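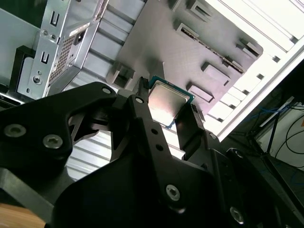 Upgrade or leave it alone? (page 1 of 1)

Larine_Lad
I have a perfectly good desktop from 8 years ago. It does email, spreadsheets and a farming game my wife says she doesn't play. My brother-in-law, who is never wrong, has told me it is "basically e-waste" and that I should drop in a faster used processor. He quoted me $319 for the chip, which he happens to own. Thoughts?

josefina_e
My thought is that your brother-in-law has a chip to sell.

Larine_Lad
That did cross my mind.

gravelpit
Contrarian here. A faster CPU in an old board can be a decent bump if you're stuck on the lowest one the socket takes. Check the board maker's support list first. Then check whether you need a BIOS update, and do that BEFORE you pull the old chip. Ask me how I spent my March.

Tomaszewski
Put the money in a solid state drive and more memory. If he's still on a spinning disk, the processor is sitting there waiting on it all day like a cab with the meter running.

gravelpit
He didn't say he was on a spinning disk.

Tomaszewski
He said it was 8 years old and does spreadsheets. I'm reading between the lines.

Larine_Lad
It is a spinning disk. It makes a noise like a coffee grinder when I open the browser.

Tomaszewski
I'll be here all week.

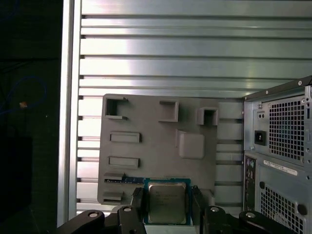 josefina_e
My rule with hand-me-down parts is to treat the seller like a stranger, and that goes double for family. Get the exact model number, and get a return window in writing even if everybody rolls their eyes at dinner. Look at the metal lid too, because the printing on some of them is faint, like on the one in the picture, and a phone flashlight held low to the side helps a lot. Then look the number up yourself. My cousin sold me a "barely used" one that was two models down from what he'd told me, and we still do Thanksgiving, but I bring the small pie.

gravelpit
Low side light, yes. Also wipe the old paste off before you try to read anything. I once spent 15 minutes squinting at a thumbprint.

zaltgate_tim
Buy a refurbished office machine and move on with your life. All this poking around in a case to save a few bucks is a hobby pretending to be thrift.

josefina_e
Some of us like the hobby, Tim.

zaltgate_tim
I can tell. You're on here at 2 in the morning.

Tomaszewski
So are you.

Larine_Lad
Update, I ordered the drive. Told my brother-in-law I was going in another direction. He says I'll regret it and the chip is now $275, family price.

gravelpit
Offer him the small pie.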